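Information Literacy, wk 5 handout
Fri 9 April

Picking up from the Bretum exercise. Most of you searched once, took the top result, stopped. Fine for a bus time. Not fine for a paper.

Before you search
- write the question out as a full sentence
- underline the words that matter, find two other words for each
- decide what would count as an answer

Osmont catalog: use quotes for a phrase, minus sign to drop a word. A search that gives 700 hits is too wide. 40 is workable. If you get 5, check your spelling first, then loosen up.
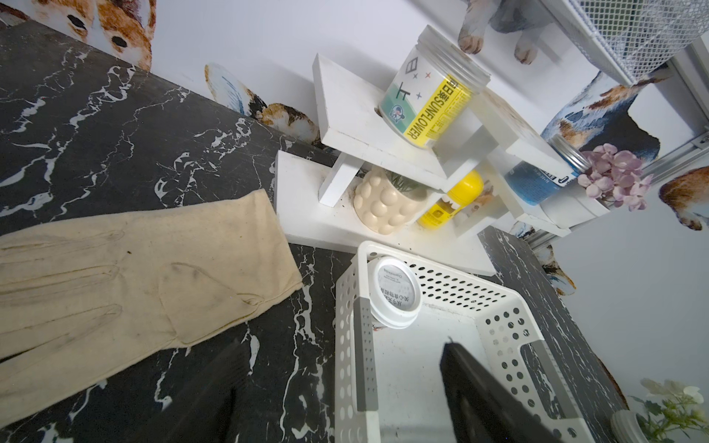 Glove, shelf stand and a jar labeled "SUNFLOWER".

Judging what you find
Who wrote it, when, who paid. Does it link to it's sources? Open one and see if it says what they claim. Read sideways too, leave the page and look up the site itself. Wikipedia ok as a starting point, follow the footnotes, don't cite it.

Group work: shared notes go in Nirkik, one folder per group. Put the link AND the day you opened it. Groups split across time zones, agree on a cutoff for comments or you will be editing over eachother all night. 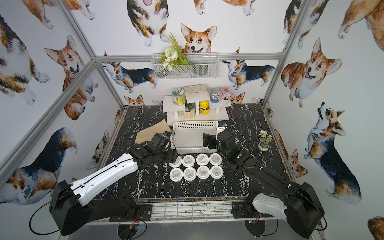 Eight round lids on the table, basket behind them.

For next time
- Mahama reader, p. 112 to end of chapter
- three sources on your topic, one you ended up rejecting, with two lines on why
- bring search log, messy is fine

Late logs go in the same folder, not by email pls.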